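Questions I Get Asked About the Towels

Ever since I started selling bundles of cloths and towels from my back room in Ermont, I've had the same emails over and over. So I've finally sat down and answered them all on one page. If yours isn't covered, write to me and I'll add it when I get a minute.

Last updated October 3, 2018

Do I need to wash new towels before I use them?

Yes, please do! New towels often have a finish on them that makes them feel lovely in the shop and useless on a wet floor. One warm wash, no softener, and they start drinking up water the way they should. Some of the thicker ones want two washes. I do mine with a splash of white vinegar the first time, though plain water and a bit of powder will do.

What have you got against fabric softener?

It coats the fibres. That's my whole complaint. Your towel comes out smelling of somebody's idea of a meadow and then pushes the water around your back for five minutes. If you like the scent, keep it for sheets and jumpers.

My towels have gone stiff. Can I save them?

Nearly always. Stiffness is usually old detergent and hard water, and we have very hard water here, so I've had plenty of practice. Run them hot with nothing in the drum at all, then again with a mug of vinegar. Give each one a good snap before you hang it up — I mean a proper crack, frighten the cat — and it'll dry much softer.

How do you fold yours?

Thirds lengthways, then in half, then in half again if the shelf is shallow. I know people who roll, and rolling is nice in a basket, but on my shelves rolled towels just fall on me. For small cloths I don't bother with thirds, I fold once and stack them flat.

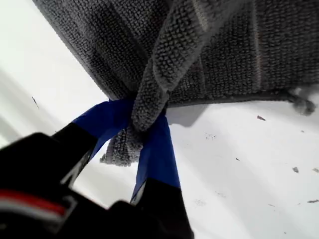
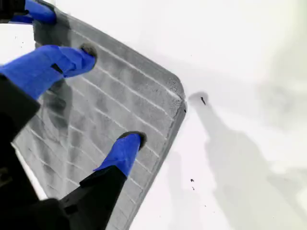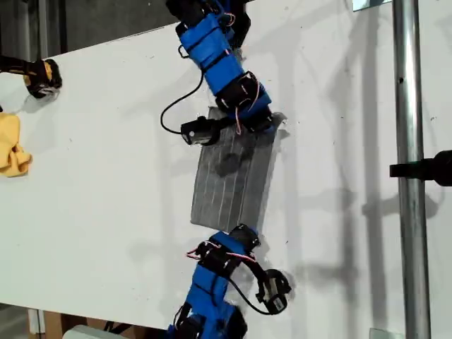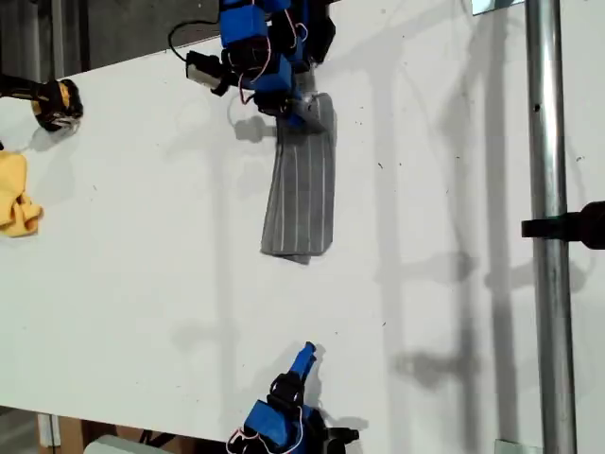
The other thing that helps is folding them all the same way round, with the fold facing out. You can pull one from the middle of the pile without bringing the rest down, and the cupboard looks as if a much tidier person lives in the house. I also put clean ones at the bottom and take from the top, so the same two don't get all the wear.

What does the gsm number mean?

Grams per square metre, so it's how heavy the cloth is. A 600 towel is a nice thick bath towel, and that's what I have in my own bathroom. Higher isn't always better, mind. A heavy towel takes ages to dry, and if your bathroom has no window you'll be happier with something thinner that's ready again by the evening.

Which range should I go for?

The Lasalero ones are my best sellers, thick and plain and good at their job. The Ginting range is thinner and dries quickly, so I point people there if they swim or camp or have teenagers. Briltell is kitchen cloths only. They're nothing fancy but I've had some of mine for years and they've been through horrible things.

Can I wash darks and lights together?

After the first few washes, usually. Before that I wouldn't risk it. I once turned a whole load of white flannels a sort of dishwater lilac and I had to pretend I liked it. Keep new dark towels on their own until the water runs clear.

How hot should I wash them?

Forty is fine for most weeks. I go up to sixty if someone's been ill, or for kitchen cloths, which get much grubbier than they look. Microfibre is different — keep it cool, keep it out of the tumble dryer if you can, and wash it away from cotton or it'll come out wearing all the fluff.

How often should I change them?

Bath towels every three or four uses, hand towels every couple of days, tea towels daily if you cook. I let things slide in winter like everyone else does.

A loop has pulled. Will the whole thing unravel?

No, it won't. Snip the loop level with the others using small scissors and leave it alone. Don't pull it! Pulling is how you get a bald stripe.

What can I do with old ones?

Cut them up for floor cloths, or ring your local animal rescue and ask if they need any. Ours is always glad of them, holes and all.

Do you post outside the area?

I do, twice a week. Anything ordered by Tuesday night goes out the next morning, and the rest goes at the end of the week. I'll be away for part of November and orders will wait until I'm back, so if you want towels before then, don't leave it too late.

Can I send them back?

You've got 31 days, as long as they haven't been washed. Pop a note in the parcel with your order number on it, please, or I'll be left guessing whose they are.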